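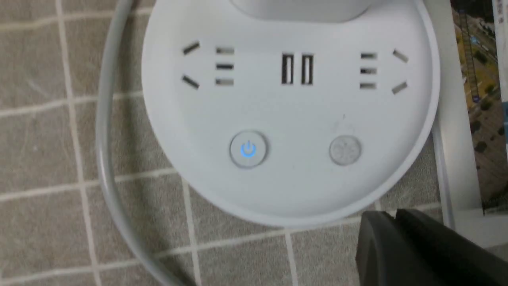
Round white power strip on small square tile, one plug fitted.

Power Strips and Extension Cords: Selection, Placement and Care

Shop and Kitchen Notes, by Glenys Quinlan
Updated Friday, April 25, 2025

A power strip adds outlets. It does not add capacity. The wall receptacle, the wire behind it and the breaker at the panel set the limit, and every strip plugged in downstream shares that limit with whatever else is on the circuit. Most of the trouble reported to this page comes from forgetting this in one room or another, usually the kitchen.

These notes apply to ordinary household circuits in North America, 120 volts, 15 or 20 amps. Readers elsewhere should use the ratings printed on their own equipment. The method is the same.

Finding the rating

Turn the strip over. The maximum current or wattage is molded into the underside or printed on a label there. If only amps are given, multiply by the supply voltage to get watts. A 15 amp strip at 120 volts is good for 1800 watts in total, across all of its outlets together. For anything that runs for hours at a stretch, stay at 80 percent of that, or 1440 watts.

If the rating cannot be read, do not guess from the thickness of the cord. Take the strip out of use.

The 1800 watt figure belongs to the strip. If a lamp, a freezer and a radio are already running on the same breaker, their draw comes off the circuit before the strip gets any.

Adding up a load

Write down the wattage of each appliance from its nameplate. Use the nameplate and not the box, which sometimes gives a figure for the motor alone.

Sunil Herath sent in the list for his counter last winter. The toaster oven was marked 1544 watts and the kettle 1300 watts, for a total of 2844 watts on a single strip rated at 1800. The breaker had been tripping on weekday mornings and he had assumed the breaker was bad. It was doing its job. He moved the kettle to a receptacle on the other kitchen circuit and put the toaster oven directly into the wall.

The second list he sent, for the desk in the next room, came to 1153 watts: computer, two monitors, a laser printer and a small lamp. That is under the limit on paper. The printer draws its full load only while the fuser is warming, but it should still be counted at full value. A laser printer is also better in the wall if a receptacle is free.

Appliances that go straight into the wall

Space heaters. Window and portable air conditioners. Toasters and toaster ovens. Kettles, coffee makers with a hot plate, slow cookers, rice cookers. Microwave ovens. Hair dryers and irons. Refrigerators and freezers. Air compressors, table saws and shop vacuums.

A slow cooker surprises people on this list, as many draw no more than 300 watts. The concern is the run time. It sits unattended for most of a day, and a slightly loose contact in a cheap strip has all of that time to heat up.

Appliances suited to a strip

Phone and tablet chargers, lamps with LED bulbs, radios, routers, monitors, clocks, battery chargers for small tools, sewing machines. Check the total anyway.

Shapes

The long bar is the common type and suits the back edge of a bench or desk, where it can be screwed down. Round strips take less length and can sit in the middle of a work table, with cords leaving in several directions. The drawback of a round body is that large adapters crowd each other. Before buying, lay out the adapters on a sheet of paper in a circle of the same diameter and see whether they fit.

Upright towers tip over. If one is used, it belongs on the floor against a wall and not on a counter.

Outlet patterns differ between countries, and strips with combined openings that accept several plug types are widely sold. They are handy for travel. For a permanent position, use a strip made for the plugs in the house. A combined opening has to leave room for more than one pin shape, and the grip on any one of them can be weaker as a result. A ground pin that has nothing to mate with leaves the appliance ungrounded, even though it runs normally.

Placement

Keep strips off the floor in kitchens, bathrooms, laundry rooms and garages. A spill or a leaking hose reaches the floor first. Tile is easy to wipe and does not burn, but water runs along the grout lines and will travel some distance from where it fell.

On a counter, keep the strip well back from the sink and the range. Any receptacle serving a kitchen counter should have GFCI protection. Press the test button monthly. The reset button should pop out and the power should drop. If it does not, the receptacle needs to be replaced.

Do not run a cord under a rug, through a doorway that closes on it, or behind a drawer. Do not staple it to a baseboard. Staples cut insulation, sometimes not until years later when the cord is tugged.

Leave air around the body. A strip covered by curtains, papers or a dish towel cannot shed heat.

One strip to one wall receptacle. A strip plugged into another strip, or into an extension cord, adds contacts and resistance and makes the load very hard to keep track of.

Mounting under a shelf or bench

Many strips have keyhole slots on the back. Rub a sheet of paper over the back with a soft pencil to copy the slot positions, tape the paper to the bench and drill through the marks. Use No. 8 pan head screws and leave the heads standing off by the thickness of the slot wall plus a hair. If the strip slides off when a plug is pulled, turn each screw in a quarter turn and try again.

Never drill through the housing of a strip that has no slots. Hryhorii Kobzar, who wrote the bench notes for this page before me, made a tray for his from a length of scrap pine with a low fence on each side. It holds the strip by its edges, and it lifts out for cleaning. The plan is on the Gilby bench page.

Surge protection

A plain strip has no surge protection. A surge protector is marked as such and gives a joule rating. The part that absorbs the surge wears out with use, and the outlets generally continue to work after it has gone. Units with an indicator light should be replaced when the light goes out. For units without a light, write the purchase month on the bottom with a paint marker and replace on a schedule. Mine are all marked February, which makes it one errand.

Cleaning

1. Switch off everything on the strip and unplug it from the wall. The switch on the strip is not sufficient.
2. Remove all plugs.
3. Hold the strip face down and tap it gently to drop loose crumbs and dust.
4. Run a vacuum with a brush tip over the openings.
5. Wipe the outside with a cloth wrung out until nearly dry, with one drop of dish soap on it. Keep the cloth out of the openings.
6. Wipe the plug blades with a dry cloth.
7. Let the strip stand for an hour before plugging it in again.

Do not spray cleaner at the strip. Do not push a pin, a cotton swab or a toothpick into the slots. Compressed air tends to drive grease and flour deeper inside. White housings yellow with age and with kitchen grease. Soap removes the grease. The aging stays.

A strip that has been submerged or had a drink spilled into it is finished, even if it works once it has dried. Residue left on the contacts conducts.

Monthly inspection

Put a hand on the strip after it has been carrying a load for half an hour. Slightly warm is acceptable. Hot is not.

Look for brown marks at the openings. Smell for scorched plastic or a fishy odor, which some plastics give off when overheated. Pull each plug and note the resistance. A plug that falls out or wobbles means a worn contact, and a worn contact gets hot. Check the cord along its full length, with most attention to the last few inches at either end.

Any of these faults means replacement. A molded strip is not repairable. Cut the cord off before putting it in the recycling so that it is not rescued by the next person who sees it.

Reader letters

Anjana Mollah asks whether a strip with a 15 amp breaker built in can be loaded to the full figure, given that the breaker will trip. The breaker protects against a gross overload. It will carry its rated current indefinitely and somewhat more for several minutes, and it does nothing about a loose contact. Use the 80 percent figure for long runs.

Shahnaz Herath asks how to label cords behind a desk. Bread bag tags work and cost nothing. Write on the tag with permanent marker and snap it over the cord, a finger's width from the plug. Masking tape leaves adhesive on the cord after one summer. For cords thicker than the tag will take, fold a strip of cloth tape over on itself to make a flag.

Next on this page: replacing the plug on a lamp cord, and how to tell the neutral side by touch.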